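Workshop Tips: Teaching an Arm by Hand and by Pendant

Setting up the table

Cover the table before teaching anything. Brown kraft paper works well and is cheap to replace. Pull it tight, tape the long sides first, then the short ones. A wrinkle under the pick point will lift a thin part by a millimeter or two, and the error shows up later as a missed grasp.

Lay a grid over the paper with blue painter's tape. Put down the long lines first, running away from the operator, and cross them at a fixed interval. Name the cells by row and column and write the names on a card, not on the paper. When a demonstration starts with the part in B3, the log should say B3. "Near the middle" is useless two weeks later.

Replace the tape when the edges curl. A fingertip will catch a raised edge and drag it.

Hand guiding

Set the payload before you release the brakes. If the tool weight is wrong the arm sags or climbs as soon as free drive is on, and you will spend the demonstration fighting it. Enter the mass of the gripper with its bracket and cable.

Hold the arm at two points, one hand just above the tool and one on the forearm. Pushing from the tool alone leaves the elbow to go wherever it likes, and the recorded path will include that wandering. Move the elbow out of the way first, pause, then bring the tool in.

Keep the speed even. Most people rush the approach and stall over the part. At the Ustlow bench we ask for a full stop above the part, a straight descent, a full stop, and then the close command. The stops make the recording easy to cut into segments afterward.

Do not guide through a singularity. If the wrist suddenly feels stiff in one direction, back up and take another route.

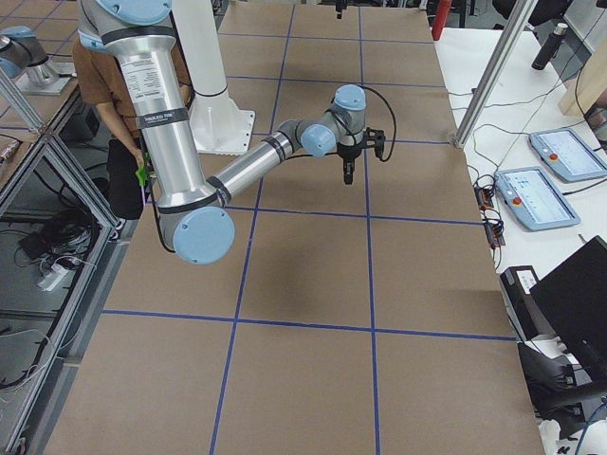

A reader who signs as Flolora objects to teaching by hand at all. Her view is that hand guiding is fine for the large moves, but that the last few centimeters should always be done from the pendant, one axis at a time, with the step size turned down. She reports that her recorded grasp points stopped drifting once she made that change, and that her wrists stopped hurting too.

We agree on the last few centimeters. For anything with a fit tighter than the finger pads can absorb, guide to the hover point by hand and jog down in tool coordinates. Base coordinates will do if the tool is exactly vertical, but check it with a square.

Remote control and the pendant

Stand where you can see the fingertips without leaning. If you have to lean, move the pendant. Its screen is less important than the line of sight.

Keep the pendant's stop button within reach of your free hand. With two arms and two pendants, label each pendant and its arm with matching tape. Jog each one a short distance at low speed before the session to confirm the pairing.

Run the tool cable with a loop at the wrist big enough for the full rotation you plan to teach. Turn the last joint to both ends of that range and look at the loop each time. A cable that goes tight at one end will pull the tool off line and the recording will not say why.

For remote control with a leader device, set the scaling low. Half scale is a reasonable start. Clutch out whenever your own arm gets near the end of its reach.

Recording

Record more than you think you need and throw out the bad runs the same day. Our Skeltance job, a simple pick and place, came to 715 demonstrations, of which 394 were kept. Most of the rejects had a hesitation over the part or a second attempt at the grasp. If you want the arm to learn recovery, keep the second attempts, but put them in their own folder.

Change one thing between runs: the cell, the part orientation, or the starting pose. Changing all of them makes a bad run hard to trace.

Re-zero the gripper around every 194 cycles, and after any bump. Wipe the finger pads at the same time.

Stop when the operator gets tired. Path length creeps up well before the operator notices it.

Playback

Play the first path back at low speed with the part removed. Put the part in for the second pass. Keep a hand at the stop button for both.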